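Hanging a power board on the wall

gunther_h
Finally got the board up off the table on a stick-on hook and I love it! Cost me 295 cents, ha.

ollik28
Looks great, but I'd screw it in. Adhesive lets go in February heat.

Shaimaa N
Disagree – mine's held for ages. Fish sticker is my favourite bit!

gunther_h
Power board first, then my bottle with the dowel in its neck:
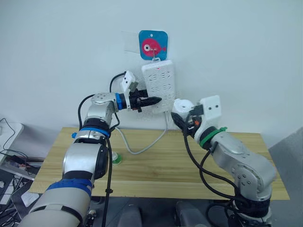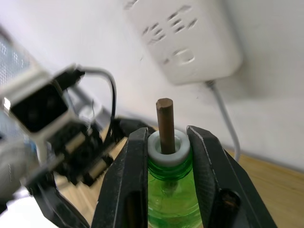
Next job is labelling the plugs – any colour ideas?

ollik28
Green! Still say screws though.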